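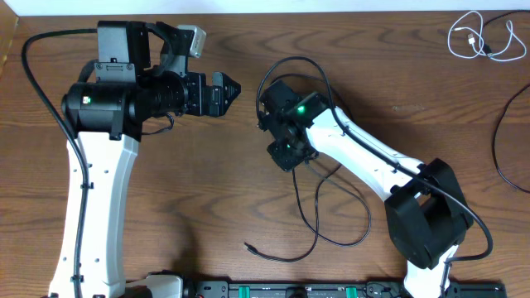
Tredarholm Household Tasks Study
Interim report to the Guscombe Fund
November 13, 2020
Prepared by Frauke Diekmann

1. Scope of the period

The grant asks whether a low-cost two-arm system can do small chores at a table without help. Work since the last report covered four tasks: folding a dishcloth, sorting cutlery, closing a zip bag, and passing an object from one gripper to the other. Shelf stocking, requested by Fuchs as the retail partner, has not started.

2. Results to date

The arms completed 3,041 attempts across the four tasks. Cutlery sorting is the strongest result, at 87 percent over the final 200 attempts. The handover task reached 60 percent under the same rule. An attempt counts as a success only if no person touches the arms or the object between start and finish. Dishcloth folding and bag closing remain below the level set in the work plan, and figures for both will be given once the scoring sheet has been revised.

Most handover failures fall into two groups. In the first, the receiving gripper closes before it has reached the object. In the second, both grippers hold the object and neither lets go. A change to the release timing in September reduced the second group. The first is unchanged.

Speed is a separate problem. A person sorts the test set of cutlery several times faster than the arms do, and the arms must be returned to the start position between runs.

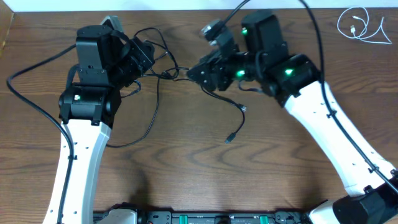

Can the system be left to do a household chore unattended?
Not at present. Cutlery sorting could run with a person in the next room, but the other three tasks still need someone at the table to reset the work after a failure.

3. Budget and purchases

Spending is within the approved lines. The replacement finger pads ordered from Grasex were delivered and charged to consumables. No transfer between lines is requested.

4. Next period

Handover testing continues with softer objects. Shelf stocking for Fuchs will begin with boxed goods only, on a single shelf at fixed height. The revised scoring sheet will be sent to the fund before the next set of trials is run.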